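Consejos para casa y taller
Cocina | Lavadero | Herramientas | Robots en casa

Pinzas de mano en la cocina y el lavadero: normas para grabar tareas sin estropear nada

Actualizado el sábado 17 de diciembre de 2022

Las normas que siguen son las que usamos en Prutden para grabar tareas domésticas con pinzas de mano, las mismas que luego sirven para enseñar a un brazo robótico a colgar, doblar, recoger o echar cosas en un cubo. Las ordenamos en julio, después de la primera tanda en viviendas, y desde entonces se han corregido dos veces. Valen para una pinza o para dos. Quien trabaje con otro modelo tendrá que cambiar los apartados de tornillos y almohadillas, lo demás se puede copiar tal cual.

Antes de empezar

Revise los tornillos de las mordazas con la pinza abierta y después cerrada. Si alguno se mueve con la uña, se aprieta a mano con el destornillador corto, nunca con el eléctrico. Las mordazas caladas pesan poco, pero en los huecos se enganchan hilos, pelos y el borde de los paños finos. Pase un pincel seco por los calados entre una tarea y la siguiente.

Las almohadillas de los dedos se limpian con un paño apenas humedecido en agua y se secan antes de usar la pinza. No use alcohol en las texturizadas. Una almohadilla con grasa de cocina resbala en el plástico liso y deja marca en la tela, y la marca no siempre sale en el primer lavado.

Si cambia una almohadilla, anótelo en la hoja del día. Dos almohadillas distintas en la misma pinza no son un problema mientras conste. Lo que no se admite es cambiar una a mitad de una tarea y seguir con la misma grabación.

Quítese anillos y relojes. Mangas ajustadas o remangadas por encima de la muñeca. Pantalón largo si va a trabajar en cuclillas sobre cemento o baldosa, y una rodillera si la tanda pasa de una hora.

La habitación se deja como está

Las casas se graban con sus cosas puestas. No retire botellas, tarros, bolsas colgadas ni paños de la encimera para que quede más limpio el fondo. El robot que salga de estas grabaciones va a trabajar en cocinas con garrafas de aceite, frascos de salsa y paquetes apoyados unos en otros, y le conviene haberlos visto.

Hay cuatro excepciones, y se aplican siempre:

Cuchillos y tijeras al alcance de la pinza: se guardan en un cajón.
Cazos u ollas al fuego: se apaga y se espera a que enfríen.
Correo, recetas médicas, fotos de familia y cualquier papel con nombre o dirección: fuera de la vista, en un cajón o boca abajo.
Lejía, amoniaco y desatascador: al armario, con el tapón cerrado.

Lo que se mueva se devuelve a su sitio al terminar. Haga una foto con el teléfono antes de tocar nada y úsela al recoger. Bórrela después.

Enchufes, cables y cargadores

No se cierra la pinza sobre un cable, esté o no conectado. Los cables finos que bajan por la pared al lado de una puerta son los que más se enganchan al girar, y conviene marcar mentalmente dónde están antes de agacharse. Los cables que cruzan el suelo se levantan o se rodea la zona. Cinta adhesiva sobre el suelo solo con permiso de quien vive allí.

Las mangueras enrolladas en la pared se dejan colgadas. Si la tarea pide usar agua, lo dice la ficha. Si la ficha no lo dice, se trabaja en seco.

Telas

Las toallas gruesas se agarran por el canto. Si la toalla cuelga hasta el suelo, acerque primero la pinza con las mordazas abiertas, pare un instante y luego cierre. El arrastre con la pinza a medio cerrar es el fallo más repetido que vemos al revisar. De 43 tareas con tela que repasamos en la última revisión, la mayoría de las devueltas lo fueron por eso.

No estire la tela antes para que se vea bien el borde. Las manchas y la suciedad tampoco se tapan ni se giran hacia la pared.

Cuando haya una toalla y un cubo muy juntos, decida antes de empezar por qué lado entra la mordaza derecha. El borde del cubo es más duro que la almohadilla y la araña.
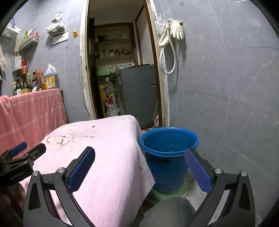 Robots en casa › Cubos y barreños

Un cubo de plástico vacío se mueve en cuanto lo roza la pinza. Acérquese despacio y por arriba si va a tomarlo por el borde, o con las dos mordazas a la misma altura si va a empujarlo. Por el borde, cierre hasta notar resistencia y no más. Los cubos finos se deforman y el borde salta de la almohadilla.

Si el cubo se apoya sobre otra pieza, compruebe con la mano libre si las dos se mueven juntas. Anótelo en la ficha como «con base» o «sin base». Parece un detalle menor y luego, al clasificar, ahorra mirar el vídeo entero.

Peso máximo para levantar con una sola pinza: el que marque el fabricante de la suya. En el modelo Cikine que usamos nosotros nos hemos quedado bastante por debajo de ese límite, porque las muñecas se cansan antes que el mecanismo. Con agua dentro no se levanta ningún cubo. Se inclina o se arrastra.

Los cubos llenos no se dejan en un vano de puerta aunque la tarea siga en la habitación de al lado.

Posición del cuerpo

Trabaje agachado con una rodilla adelantada o sentado en un taburete bajo, según la altura. De pie y doblado por la cintura se aguanta poco y el pulso se nota en la grabación. Que la rodilla asome entre las mordazas no invalida la toma siempre que se vea el objeto que se va a agarrar. Si la rodilla tapa el punto de agarre, repita.

La mano que sujeta la segunda pinza puede verse. Las caras no, ni las del operario ni las de quien pase por la casa. Ojo con los espejos, las puertas de horno y las ventanas de noche.

Descanse cada cuatro tareas. Suelte las dos pinzas sobre una superficie acolchada, con las mordazas cerradas, y mueva los hombros. No las deje en el suelo de cemento.

Duración y ritmo

Ninguna toma debe pasar de 82 segundos. Si la tarea es más larga, la ficha ya la trae dividida. Empiece a grabar con las pinzas quietas y abiertas, cuente uno, y haga la tarea al ritmo normal de casa. Ni a cámara lenta ni con prisa.

Un agarre fallido se deja en la toma si se corrige en el mismo movimiento. Si el objeto cae al suelo, termine, marque «caída» y repita desde el principio. No borre la primera.

No hable durante la toma. Si alguien le pregunta algo, pare y conteste.

Trato con la casa

Se avisa el día antes y se vuelve a preguntar al llegar en qué habitaciones se puede grabar. Una puerta abierta no es un permiso. Si desde el lavadero se ve la despensa o un pasillo, dígalo y deje que la familia decida si la cierra.

Los electrodomésticos no se enchufan ni se desenchufan sin preguntar. Un aparato alto y metálico al fondo puede ser un congelador lleno o puede llevar años parado, y desde fuera no se distingue.

Guantes, trapos y pinzas de tender de la casa solo se usan si forman parte de la tarea. Para limpiar se llevan paños propios, y los usados se meten en una bolsa y se vuelven con el equipo.

La hoja de autorización se firma por duplicado. Una copia se queda en la casa. Quien firma puede retirar el permiso más tarde y en la hoja tiene que figurar dónde pedirlo.

La ficha de tarea

Cada ficha lleva: tarea, habitación, objetos que se agarran, número de pinzas, almohadillas puestas, incidencias. Escriba los objetos con nombres corrientes. «Toalla», «cubo», «bote». Los nombres de marca sobran, salvo que haya dos botellas iguales y la etiqueta sea la única manera de separarlas.

En incidencias se apunta lo ocurrido y nada más. «Se enganchó un hilo en la mordaza izquierda» está bien. «La toalla era mala» no ayuda a quien revisa.

Las fichas en papel se pasan a la plantilla Rasta el mismo día. Las tomas y las fichas van en la misma carpeta, con el mismo número.

Al terminar

Cierre las mordazas y ponga el protector. Pincel en los calados, paño en las almohadillas, vistazo a los tornillos. Si se ha trabajado cerca de harina, azúcar o aceite, quite también las almohadillas y limpie debajo.

Baterías fuera de la pinza durante el transporte. El estuche Cheetham tiene el hueco justo para dos pinzas cerradas, y si la tapa hace tope es que una va al revés. No la fuerce.

Devuelva los objetos a su sitio, seque el suelo si ha caído algo y pregunte si falta alguna cosa antes de salir.

Dudas que llegan a menudo

¿Se puede grabar con poca luz? Sí, si es la luz que hay en esa habitación a esa hora. No se llevan focos.

¿Sirve una toma con la segunda pinza parada a un lado? Sirve si la ficha dice dos pinzas y la segunda no tapa el objeto. Si solo hacía falta una, mejor dejarla en el estuche.

¿Y si hay animales? Fuera de la habitación mientras duren las tomas. Los perros muerden las almohadillas.

¿Guantes debajo de la pinza? Finos y de la talla de la mano. Los de fregar no, se pierde tacto en el gatillo.

Más en Robots en casa: Cómo doblar ropa con dos pinzas | Cambiar las almohadillas paso a paso | Plantilla de ficha para imprimir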